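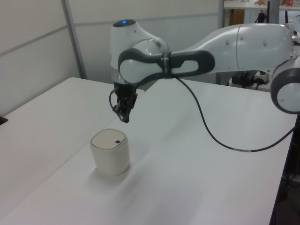 Arm over the white bench, gripper above the lidded container. Note the cable run across the table top.

Planning and budgeting for a bench-top arm: workshop tips

These notes cover the purchase of one small arm for light pick-and-place work in a home workshop or small unit. They were first put together for the shared workshop at Jikuscombe and revised in April 2023, after the second bench was set up. Prices are left out where they change too often to be worth printing.

Start with the object

Write down what the arm has to lift before looking at any arm. Weigh the heaviest item full, add the weight of the gripper, and compare the total with the rated payload. Many sellers quote payload at the wrist flange with nothing fitted. A gripper can use up a good share of it before anything has been picked up.

Measure the widest side of each item as well as the height. A short, squat tub can be harder to hold than a tall bottle, as there is less side for the fingers to close on. If the item has a lid, decide whether the arm is to grip the lid or the body. Gripping a loose lid is a common cause of dropped parts.

Our own limit is 200 g for routine items. Anything heavier goes on a written list and is tried by hand-guided motion first.

Reach and bench size

Quoted reach is normally the distance from the base to the far end of a fully stretched arm. Working reach is less. An arm at full stretch cannot point its gripper straight down, and accuracy tends to suffer. Plan to work inside the middle part of the range and treat the outer part as spare.

Draw the bench to scale on squared paper. Mark the base, the working area and the space swept by the elbow. The elbow is the part people forget, and it is usually the elbow that meets the wall, the shelf or the lamp. Leave a clear gap of 200 mm between the swept area and anything fixed.

If two tables are pushed together, keep the working area on one side of the join. Two tables rarely sit at the same height for long. A small step at the seam will tip a round-edged container, and the fault will look like a gripper problem. Clamp or bolt the tables if the join cannot be avoided.

The surface

A plain matt top is best. Gloss reflects overhead lighting and makes it harder to judge the gap between fingertip and lid, by eye or by camera. White shows dirt, which is useful. It also gives poor contrast with pale containers, so budget for a dark mat if a camera is to be used for finding parts.

Check the table for stiffness before ordering. Push the top sideways at the point where the base will be fixed. If it moves visibly, brace the legs or buy a separate stand. A stand from Osman has served here for two years and takes the standard bolt pattern for our base. Other makes may need an adaptor plate – ask for a drawing before paying.

Cables

Cables deserve their own line in the budget. Allow for:

Straps or clips to hold the gripper cable to the arm.
A sleeve for any length that touches the table.
One spare gripper cable, bought with the arm.
A power strip with its own switch, fixed where it can be reached without leaning across the bench.

Leave enough slack at each joint for the full turn, then move the arm by hand through every position it will use. Watch the cable, not the gripper. A loop which hangs well clear in one pose may pull tight in the next. Slack that lies on the table should stay outside the working area. Route it along the back if the length allows.

Do not pull straps fully tight. The cable should be held but still able to slide a little when the wrist turns.

Gripper

Buy the gripper after the trial items have been chosen. Check three things on the data sheet: opening width, closing force and fingertip type. Force should be adjustable for thin-walled containers. Replaceable fingertips are worth paying for.

Kandby and Torkby both sell to small workshops in our area. Kandby will lend a gripper against a deposit. Torkby does not, but includes the mounting flange in the price. Compare totals with the flange, cable and delivery included – the order of the two quotations changed for us once this was done.

What to put in the budget

The arm itself is the largest line and the easiest to estimate. The following are often missed:

Stand or bracing.
Gripper, flange and spare fingertips.
Controller, and a shelf or floor space for it with air on all sides.
Stop button, mounted at the front edge.
Electrical inspection of the bench supply.
Insurance. Tell the insurer in writing.
Time for setting up.

We logged 64 hours of setting up before the first bench was in regular use. The second bench took less, as the drawings and the cable lengths were already settled.

Used equipment

A used arm can be good value if the controller and its leads are included. Ask for the running hours, the software version and the date of the last service. Ask to see it powered up and moved through each joint in turn. Listen for rubbing and look for weeping grease at the joint covers. Walk away from any arm sold without its base bolts and paperwork unless the price allows for replacing both.

Order of purchase

1. Trial items and written weights.
2. Scale drawing of the bench.
3. Table, stand and power supply.
4. Arm and controller.
5. Gripper, on loan if possible.
6. Cable fittings, cut to length on the bench.

Hold back part of the budget until November if the supplier's year ends then. Demonstration units are sometimes sold off at that point, usually with the original packing and a shortened warranty. Ask for the warranty terms by email and keep them with the invoice.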